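Kitevgate Community Hall
Kitchen and Function Room: Opening and Closing Inspection Checklist, with Comments

Inspected by: Maribeth Salazar
Walked through with: Efren Padilla
Date: 3/5/26
Copy to: Madhu Shakya (bookings), Bienvenido Buenaventura (maintenance)

How to use this checklist

Work from the front door to the back lane. Mark each item OK, Attention or Not OK. If you mark anything other than OK, write a comment. A tick with no comment beside a known fault is no use to whoever has the keys next.

Items marked Not OK have to be fixed or isolated before the next hire. Items marked Attention go on the maintenance list. Hirers get the short version on the back of the kitchen door and don't need to fill in this one.

1. Entry and exits

1.1 Front doors open fully and latch back. OK.

1.2 Front door mat flat, no curled edges. Attention.
Comment: Left corner is lifting again. It was taped down in December and the tape has gone. Tape picks up grit and then lets go, so please don't tape it a second time. Needs a rubber-backed mat cut to size.

1.3 Rear exit opens from inside without a key. OK.

1.4 Rear exit path clear to the lane. Not OK at start of inspection, OK at finish.
Comment: Stacked chairs on the inside of the door, leaving a gap too narrow for a wheelchair or a pram. Efren moved them to the store room. The chairs end up there after every dance class because the store room is locked and the teacher hasn't got the key. Madhu to sort out a key.

1.5 Exit signs lit. OK.
Comment: The one over the side door flickers for a few seconds when the main lights are switched on, then settles. Bienvenido to look at it when he has the ladder out.

1.6 Ramp handrail firm. OK.

1.7 Ramp surface clean, grip strips in place. Attention.
Comment: Moss along the shaded side. Scrub, don't pressure wash. The last wash lifted the edge of one grip strip.

2. Function room floor and furniture

2.1 Floor dry and free of trip hazards. OK.

2.2 Power leads off the walkways. Attention.
Comment: There is a habit of running the urn lead across the servery doorway. The urn should go on the bench under the window, where there is a power point behind it. I have put a label on the point.

2.3 Folding tables lock when opened. Not OK.
Comment: Two tables fail. On both, the leg brace slips past the catch if you lean on the end. They are tagged and turned to face the wall in the store room. Please leave the tags on. One of them had been tagged before and somebody took the tag off and used it.

2.4 Table tops clean and free of splits or raised edges. OK.

2.5 Chairs sound, no loose backs or missing feet. Attention.
Comment: Several feet missing on the older blue chairs. They scratch the floor and rock a bit. Charito Salazar has a bag of replacement feet at home and will drop them in.

2.6 Stacks no higher than the line on the store room wall. OK.

2.7 Window winders working. OK.
Comment: The far one is stiff. Don't force it.

3. Kitchen surfaces and sinks

3.1 Benches wiped down and sanitised. OK.

3.2 Sanitiser labelled and in date. Attention.
Comment: One spray bottle had no label. I emptied and rinsed it. Anything decanted needs the product name and the date it was mixed. Use the marker on the string, and put it back on the string.

3.3 Hand basin has soap and paper towel, and is used only for hands. Not OK at start, OK at finish.
Comment: Tea towels soaking in the hand basin. Soap dispenser empty. Refilled from the cupboard under the main sink. Tea towels go in the tub in the laundry.

3.4 Hot water reaches the main sink. OK.

3.5 Hot water warning sign in place. OK.

3.6 Chopping boards free of deep cuts. Attention.
Comment: The green board is past it. Replace it and bin the old one, so that it doesn't come back as a spare.

3.7 Knives in the drawer block, not loose. OK.

4. Fridge, drinks and food storage

4.1 Fridge thermometer present and reading in range. OK.

4.2 Fridge temperature log filled in. Attention.
Comment: The log has 9 blank lines. If you open up, you fill in a line. It takes less time than boiling the jug.

4.3 Door seals clean and closing properly. OK.
Comment: Seal on the drinks fridge has been replaced and is holding well. The Astix unit still needs a firm push.

4.4 Raw food stored below cooked food. OK.

4.5 No unlabelled leftovers. Not OK at start, OK at finish.
Comment: Three containers with no name or date. Thrown out. Hirers are told in writing that we don't keep food for them, but Madhu will put it in the booking confirmation in larger type as well.

4.6 Drinks stored upright, off the floor and away from cleaning products. Attention.
Comment: Soft drink belongs in crates on the second shelf of the pantry, caps up. Bottles left on their sides will roll off a bench or a trestle when it gets bumped, and a fizzy one that has hit the floor can spray when it is opened. Put aside any bottle that has been dropped and let it settle in the fridge before anyone serves it. Check caps and rings before a function and don't put out anything with a broken seal.
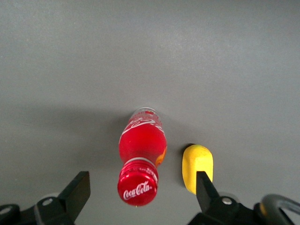

4.7 Glass kept out of the play area. OK.
Comment: Plastic bottles and cups only for children's parties. This is a condition of hire.

4.8 Pantry shelves secure. OK.
Comment: Top shelf is for light goods only. The slow cooker was up there and has come down to the bottom.

4.9 No sign of pests. OK.
Comment: Traps checked. Flour and sugar have been moved into lidded tubs.

5. Cooking equipment

5.1 Stove knobs all present and turning off fully. OK.

5.2 Gas isolation valve labelled and easy to reach. Attention.
Comment: Valve works. Label has faded and can't be read from a standing position. New label needed, white on red.

5.3 Oven door closes and stays closed. OK.

5.4 Rangehood filters clean. Not OK.
Comment: Greasy to the touch. These should be done monthly and the sheet shows no entry since December. Soak in hot water and detergent, rinse, dry fully and refit. No deep frying until this is done. Bienvenido has agreed to do the first clean and show the others how the clips work, as they bend easily.

5.5 Fire blanket on its hook beside the stove, not behind it. OK.

5.6 Extinguisher in place, pin in, tag current. OK.

5.7 Appliance leads undamaged, tags current. Attention.
Comment: The sandwich press has a scorch mark on the lead close to the body. Unplugged and put in the maintenance box. The Prulard urn is fine.

6. First aid

6.1 Kit on the wall and not blocked. OK.

6.2 Contents match the list inside the lid. Attention.
Comment: Short on adhesive dressings and burn gel. I have ordered a box of 100 dressings. If you use the last of anything, write it on the list. You don't need to replace it yourself.

6.3 Incident book and pen present. OK.
Comment: Book present. Pen added.

6.4 Emergency numbers and hall address displayed beside the phone. OK.
Comment: Address now includes the nearest cross street, which the ambulance crew will ask for.

7. Toilets and laundry

7.1 Floors clean and dry. OK.

7.2 Accessible toilet clear of stored items. Not OK at start, OK at finish.
Comment: Mop bucket and a box of Christmas decorations. Both removed. The accessible toilet is not a cupboard. Decorations are now on the bottom shelf in the store room.

7.3 Grab rails firm. OK.

7.4 Change table strap working. OK.

7.5 Cleaning chemicals locked away. Attention.
Comment: Cupboard locked, but the key was in it. Key is now on the hook inside the office.

8. Rubbish and recycling

8.1 Bins emptied and lined. OK.

8.2 Recycling rinsed and sorted. Attention.
Comment: Plenty of half-full bottles in the yellow-lid bin. They leak, the bin smells and the ants come. Tip them out in the main sink first. Container refund bags hang beside the back door and the money goes to the playgroup.

8.3 Bin area clear, lids closing. OK.

9. Closing up

9.1 Stove, oven and urn off at the wall. OK.

9.2 Windows closed and winders locked. OK.

9.3 Lights off, including the store room. OK.

9.4 Alarm set. OK.
Comment: Keypad beeps for longer than it used to. Kong Security have been asked whether the delay has been changed. Wait for the long tone before you walk away.

Actions arising

Front mat, replace: Bienvenido
Store room key for dance class: Madhu
Two folding tables, repair or dispose: Bienvenido, with a quote if repair is possible
Chair feet: Charito
Green chopping board: Maribeth
Gas valve label: Efren
Rangehood filters, before any frying: Bienvenido
Sandwich press, test or replace: Efren
First aid stock: Maribeth, ordered
Ramp moss: Efren

Items marked Not OK and still open at the end of this inspection: 2.3 and 5.4. Both are to be rechecked within 7 days and initialled on the office copy.

Signed: M. Salazar
Second check: E. Padilla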